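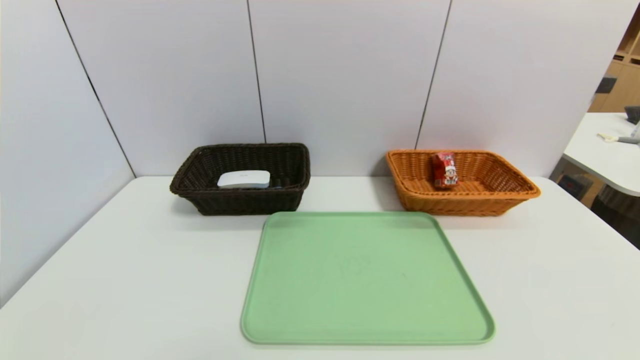 Two baskets and a tray: how I finally sorted the odds and ends

I promised last month that I'd write up my basket system, and several of you have been chasing me for it (you know who you are!), so I've sat down with a cup of tea and I'm doing it.

It started with the hall table. Everything landed there. Keys, post, chargers, half a packet of mints, the little white gadget with the blinking light that I never dare unplug. I'd tidy it in September and by the end of the month you couldn't see the top again. I bought a set of drawers from Cattaneo and all that did was hide the mess, and then I had to go through three drawers to find a stamp.

So now I use open baskets, a dark brown one on the left and an orangey tan one on the right, both with that nice braided rim. The dark one is for anything with a plug or a battery. The tan one is for food and drink that's on its way out of the house – juice cartons, snack bars, the banana I'm pretending I'll eat on the bus. That's the whole system, really! I did try labels for a bit but they kept dropping off the weave and I found one stuck to my sock at work.

The pale green tray goes in front and it's my favourite bit. It has to be empty by bedtime. Whatever comes out of my pockets goes on it when I get in, and after supper I move each thing to a basket or to wherever it lives. Takes me less time than boiling the kettle. If something sits there two nights running I have to ask myself whether I want it at all, and quite often I don't (goodbye, mystery Allen keys).
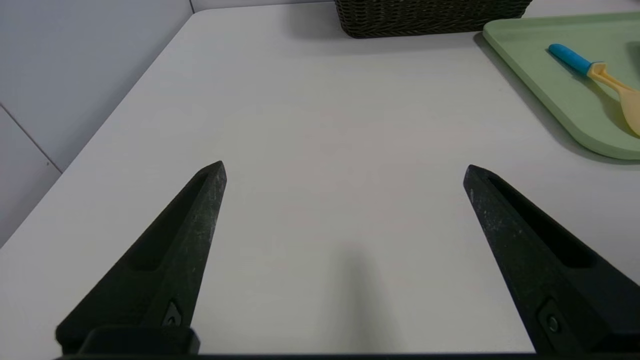
The other thing I'd say is leave yourself some bare table. My old habit was to fill every inch, and then there's nowhere to open a letter or put a shopping bag down while you get your coat off. I keep the baskets towards the back and guard the rest like a hawk. A plain white top helps as well, as you spot the crumbs straight away and one wipe sorts it.

A word on wicker. I've gone for the plastic sort after years of the natural kind, which snagged every jumper I own. You can stand the plastic ones in the bath, run the shower over them and leave them on the back step to dry. The stall at Branemcombe market usually has a pile in different browns, and the Boltska shop in Wanorcombe does trays in all sorts of colours, though the green goes quickly.

Next month I'm tackling the cupboard under the stairs, so wish me luck. I think there's a tent in there.

370 shares · 3 comments

Tried the empty tray rule last night and my other half has already broken it. Will persevere!

Do you line your baskets? Mine let all the small bits fall through the gaps.

Had exactly the same trouble with drawers. Mine are going to the charity shop and I'm off to Branemcombe for baskets.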